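How Does a Seed Know Which Way Is Up?

From the Young Growers pages, Vesusley Garden Club

Suppose you are a bean. You have been dropped into a hole by a person who was thinking about lunch. You are lying on your side, or on your head, or whichever end of a bean you would like to call the head. It is completely dark. You have no eyes, no brain and no map, and somewhere out there is the sun, which you need to find before your packed lunch runs out.

You would think a lot of beans would get this wrong. You would think that every spring there would be roots waving around in the air and leaves heading bravely for the center of the Earth. There aren't. Plant a whole row of beans, every one of them tilted differently, and the roots will go down and the shoots will go up, as if they had talked it over beforehand.

They haven't talked it over. Beans don't talk. What they do is stranger.

What's in the package

Let's start with what a bean is. If you soak a dried bean overnight, you can slip off its skin with your fingernail and split it into two halves. Go gently. Tucked at one edge you will see a tiny plant, folded up like somebody in the back seat of a small car. It has a little root and the beginnings of two leaves.

The two big halves are the packed lunch. They are called cotyledons (say "kot-uh-LEE-dunz," and say it in front of adults, who will be impressed or pretend to be). They are stuffed with starch and protein, and the baby plant lives on them until it has green leaves in the light and can make its own food. This is also why people eat beans. We are, if you look at it a certain way, stealing lunch from babies. Please pass the chili.

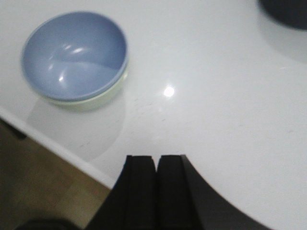
A dry seed looks dead, and it does an excellent job of acting the part. Inside, nearly everything has slowed almost to a stop. Some kinds of seed can stay that way for a few months, some for years, and a few have stayed that way for longer than there have been cars, trains or forks. Then water gets in, and the whole business starts up again.

Water goes in first because it has to. A dry seed soaks it up and swells, and it swells hard. The skin wrinkles, then stretches, then splits. The first thing out of the split is the root. It comes out before the leaves, every time, in beans and in most of the other plants you'll ever grow. A leaf is no use without a drink.

So now there is a root, poking out of whatever side it happened to be on. It might be pointing at the sky. What does it do?

Rocks in your socks

It turns. The tip bends over like a cane and heads down, and it knows where down is because of something in the root's very tip, in a bit called the root cap. The root cap is a sort of tiny crash helmet. It protects the root as it pushes through dirt, and since it was going to be at the front anyway, it was given a second job.

Inside some of the cells in the root cap there are little grains packed with starch. They are heavy compared with the goo around them, so they sink. If the root is pointing straight down, the grains settle at the pointy end and everyone is happy. If the root is lying on its side, the grains slide to the side of the cell that is now the bottom. The cell notices.

Imagine that you have a marble in each shoe. (Don't really do this. It hurts.) With your eyes shut you could still tell whether you were standing up, lying on your back or hanging from a tree by your knees, just from where the marbles had rolled to. The marbles don't know anything. You work it out from where they are. A plant manages the same trick with no one in the shoes.

The scientific name for the grains is statoliths. The scientific name for growing in a direction because of gravity is gravitropism. You can use both words in one sentence if you want to be left alone at a party.

How to bend without a knee

Knowing where down is and getting there are separate problems. A root has no muscles. It can't bend the way your finger does. The only thing it can do is grow, so it has to do its turning by growing.

If one side of a root grows faster than the other, the whole thing curves. Try it with a row of people holding hands and marching. If the people at one end take big steps and the people at the other end take tiny ones, the row swings around. (It also falls over, usually, if the people are in third grade.)

The plant controls this with a chemical called auxin, which is a kind of message. When a root is lying on its side, extra auxin collects along the bottom. In a root, lots of auxin means "slow down." So the bottom grows slowly, the top grows faster, and the tip curves down.

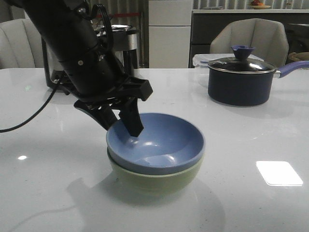 A blue bowl stacked on top of another bowl.

Shoots get auxin piling up along the bottom too, when they are lying sideways. But in a shoot, lots of auxin means "speed up." So the bottom grows faster than the top and the shoot curves upward. One message, read two ways, and the bean ends up with a root at one end and a bean plant at the other.

If you have ever told two people the same thing and had them go off and do opposite things, you know how this works. With the bean it's on purpose.

And then there's the light

Once the shoot breaks through the soil it has something better to steer by. Shoots bend toward light, and this is called phototropism. It works through auxin as well: more of it gathers on the shady side, the shady side grows faster, and the shoot leans toward the window. You will have seen this if you have ever owned a houseplant. You may also have turned the pot around so it leaned the other way, and come back later to find that it had changed its mind. You can keep this up for months. The plant has nothing else on.

Underground there is no light, so gravity is the first guide. This is handy if you are a seed buried under a fallen log, where the nearest bit of light might be a long way off to one side. Go up first, ask questions later.

Confusing a bean on purpose

You can watch all of this from your kitchen. We did it at the club in March with runner beans, out of a sack that said it held 600, and we are going to take the sack's word for it.

You will need:

A few dried beans meant for planting
A bowl for soaking
A clear jar with straight sides and a lid
Paper towels
Water
A marker

Soak the beans overnight. Put them in plenty of water, more than you think, because they drink it. In the morning they'll be fat and wrinkly and slightly rude-looking.

Roll up some paper towels and stand them inside the jar so they press against the glass. Ours was a quart jar, 946 milliliters if you prefer your jars in metric, and it took more paper towel than anyone expected. A smaller jar does fine. Pour in a little water so the paper is damp all over but there isn't a swimming pool at the bottom. Beans need air as well as water, and a drowned bean goes slimy and smells like a gym bag.

Now push the beans down between the paper and the glass so you can see them. Put one on its side, one the right way up and one upside down. If you don't know which way is the right way up, good. Neither do we, until the root comes out. Put the lid on loosely and leave the jar somewhere warm, out of strong sun.

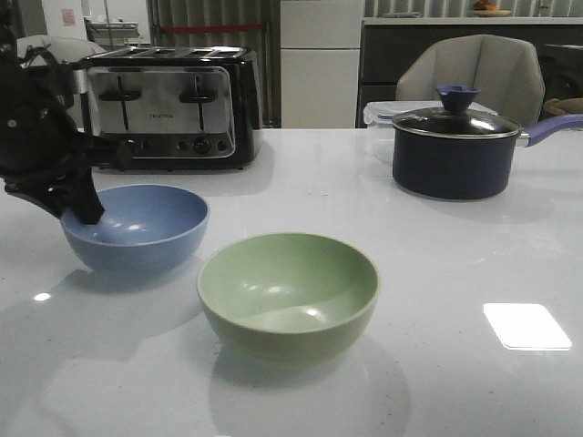
Keep the paper damp. Look every day. For a while there will be nothing to see, and you should say so in your notebook, because "nothing happened" is a perfectly good scientific result and quick to write.

When the roots have come out and grown as long as your thumbnail, draw an arrow on the glass pointing down. Then screw the lid on tight and lay the jar on its side.

Leave it overnight. Look again at breakfast. The tips of the roots should be starting to bend, away from your arrow and toward the table. Draw a new arrow. Wait until they have made a proper corner, then turn the jar again, the same way. Keep going and you can grow a root shaped like a staircase.

Our best root had eight corners before it ran out of room. We named it Grindora, after the monster in a story one of the groups had been writing, and it had its own drawing on the wall. It was planted out in the bed by the gate afterward and grew into an entirely ordinary bean plant. Several people were disappointed.

What if there were no down?

A reasonable question, and people have gone to a lot of trouble over it. Seeds have been sprouted on spacecraft going around the Earth, where everything is falling together and nothing feels heavy. The starch grains don't settle anywhere. They drift. Roots grown that way often wander about and curl off to the side, like someone looking for the bathroom in a strange house. Light helps, and so does water, which roots can also grow toward. Plants in space get by. They just look a bit less sure of themselves.

You can do a slower version down here without a rocket. A machine called a clinostat turns a plant around and around like a chicken on a spit, so that "down" never stays in one place long enough for the grains to settle. There's a homemade one in the club shed, built from an old clock motor and a Nesico cookie tin. It squeaks. It ran for 17 days with a radish in it before the tin came unglued.
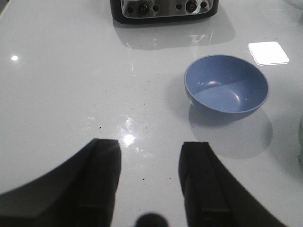
Questions we got afterward

Do big trees do this too? Yes. If a young tree gets pushed over by a storm or a landslip and lives, its top will turn and grow upward again, and you can find old trees with a bend low down like an elbow. There's one on the Ciobanu path, just past the second bench, and it is very good for sitting on. Trees use special wood to help haul themselves straight, and it takes them years.

Do all roots go straight down? The first one does, more or less. The side roots set off at an angle and some run nearly flat, just under the surface, where they can trip you.

Can you plant seeds upside down, then? For a bean, it hardly matters. It will waste a little of its lunch turning around. Bulbs are fussier, because they are bigger and have farther to go, so put those in with the pointy end up.

Does it hurt the bean when you turn the jar? It has no nerves and no brain, so we don't think so. It might be annoyed. There is no test for that yet.

Can I eat the beans when I'm done? No. Seeds sold for planting are sometimes coated with things you shouldn't eat, and raw runner beans will give you a terrible stomachache even when they're clean. Wash your hands after handling them, plant the ones that sprouted, and put the slimy one in the compost before somebody opens the jar.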